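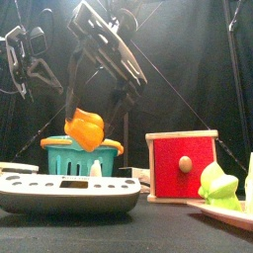 Re-squaring the gripper and sorting out the cables on a two-arm bench cell

Posted 2020-07-07

I've put this job off more times than I'd like to admit, so I'm writing it down while my hands still remember it. It's the fingers-and-cables service on the Tunonora cell, the one we use for picking up toy food and putting it in a basket. The arms are fine. What drifts is everything bolted to the end of them, and when it drifts you get one finger touching before the other and the soft toys roll out sideways.

Allow a full afternoon the first time. I can do it in 2 hours now if the screws behave.

What you'll want on the bench

A set of metric hex keys with ball ends, a small torch, a steel rule, medium threadlocker (the blue stuff), a bag of cable ties, side cutters, and an old tea towel. The tea towel matters more than it sounds! Dropped screws vanish on a black tabletop, and I once spent most of a lunch break patting one down with my palms.

Power down and park

Run the arm up so the gripper hangs well clear of the props, then hit the stop and switch off at the controller. Wait for the lights on the Du power supply to go out before you touch a connector. If you've got a second arm, park that too, with its camera facing away from where your head is going to be. Write down the cycle counter while you're there. Mine said 2,172, and the last service in February was at 697, so this one was well overdue.

Fingers off

Spread the tea towel underneath. Each finger comes away with two screws from the back. Don't pull – wiggle it, and it'll slide off the locating pin. Mark left and right with a bit of tape, even though they look identical, because they wear differently and you'll want them back where they were.

Lay both on the steel rule and look for light under the edge. A hairline is fine. If you can slide a sheet of printer paper under there, the finger is bent and should be swapped. Wipe the contact faces with a damp cloth. Soft toys leave a greasy film and you won't believe how much comes off.

Squaring it up

Put the fingers back with the screws just nipped, no threadlocker yet. Power up in manual, close the gripper slowly on a flat block and let the block do the lining up for you. Tighten left, right, left, right, a quarter turn at a time. Open, close, and check that both fingers land together. If they don't, back everything off and start again (sorry, there's no shortcut that I've found). Once you're happy, power down again, take the screws out one by one, dab on the threadlocker and do them up.

Cables

This is where the weird faults come from. Follow each cable from the gripper up to the top of the stand with your fingers, feeling for flat spots. Leave enough slack that the wrist can go to full tilt both ways without tugging. I had a lovely tight bundle once and it pulled a camera plug half out every time the arm reached for the far corner.

Cut off any old ties and put new ones on the pole, snug but loose enough to twist. Trim the tails flush or they'll scratch you for the next year. Any Zuston camera bracket on the cell should get its screws checked now as well, they do back out.

Teach the drop point again

Your old basket position will be off by a bit. Mine was out enough that the gripper clipped the rim. Jog the arm over the basket holding the biggest soft thing you've got, lower it until the bottom of the toy is just above the rim, and save that as the approach. Then go in and save the release point lower down.

Test run

Start at quarter speed with a hand on the stop. I do 107 picks before I sign it off, which is a number we inherited from the Kandutgate sheet and I've never had the heart to change it. Mix up the props so you get squishy ones and slippery ones. Listen for clicking at the wrist, and have another look at the finger screws when you're done.

Write the new counter reading on the tape on the side of the controller. Pencil, because marker smears.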